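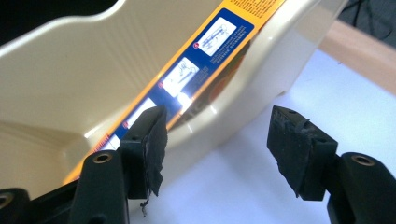
Ottavio Ruggiero had waited 19 years to hear Mukanent play the whole of Cuvier live, and by the second song on Saturday he'd lost his voice. He wasn't the only one! The Noltholm hall sold all 1,358 tickets back in April, and the crowd sang every word of the opener so loudly that the band simply stopped and let them get on with it.

What a night, and what a sound. The long middle section of "Amaral" — 24 minutes of it, with both drummers going full tilt — was even heavier than on the record, and the quiet ending had people shushing each other at the bar.
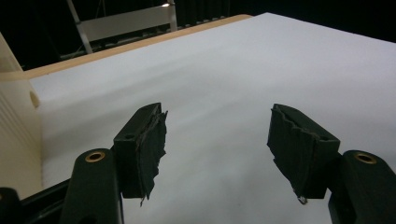

Then came the new songs, three of them, all sung by Conceição Rebelo, who joined on keyboards last winter and already sounds as if she's been there for ever. The second one has a chorus you'll be humming for days.

The encore ran 40 minutes and finished well past the advertised time. A second Noltholm date has now been added for the autumn, and tickets go on sale at the hall box office on June 7, 2022, from ten in the morning.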